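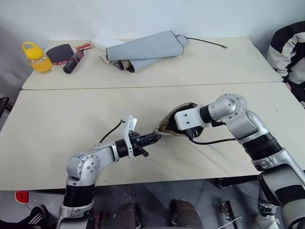
Yanti Goh asks whether a loose part of something should get an item number before its match is found, or only after. Her view is after: a number given too early ends up on a label with no second half, and the list has to be corrected by hand.

The Purba list works the other way. Every piece gets a number when it reaches the tables, matched or not. If the match turns up, it takes the same number with a letter added, and the first label stays where it is.

## Purba sorting tables, mixed goods

**Curved piece, speckled white and brown, dark inside.** Looks like part of a shoe or a shoe insert. Entered under "footwear, unconfirmed" until the type is settled. Far table: clear jar with a yellow lid and carrying handle, table tennis paddle with black rubber, black cylindrical tool with red accents.

### Notes on the entries

The mixed goods section covers items that don't belong to a full set. Sets go to the Jolis shelves and have their own page. Gallery updated 23 November 2025.

Category is decided by use where the use is clear. A table tennis paddle goes under sports, with the rubber color in the second field. Paddles are stored flat. Edge wear and lifting rubber are written in the condition field, one entry per side.

Tools go under tools even if the exact type is open. A cylindrical body could be a flashlight or a glue gun, and the entry keeps both words until someone has handled the item and checked. Batteries, if there are any, come out before storage and are listed separately.

Jars are entered by container first, contents second. Lid color is recorded because lids get swapped — the May check found 7 jars under the wrong lid. Contents without a printed name are entered by color only.

Footwear is the slowest category. Inserts, heel parts and uppers were once kept in one bin, and 26 entries still say only "shoe part." These are being rewritten with three fields:

- outer surface (color, pattern)
- inner surface (color, lining if any)
- left, right or unknown

Length is measured along the outside curve with a soft tape. A rigid ruler gives a short reading on anything bent.

### Storage

Bins are Hiretura, gray, stacked no more than two high. Labels are Cullell tie-on tags, 100 to a box; adhesive labels leave residue on rubber and are no longer used.

Corrections to an entry should give the item number and the field to be changed. Suggestions on the numbering question can go under Yanti's comment — the current rule stays in force until the list is next revised.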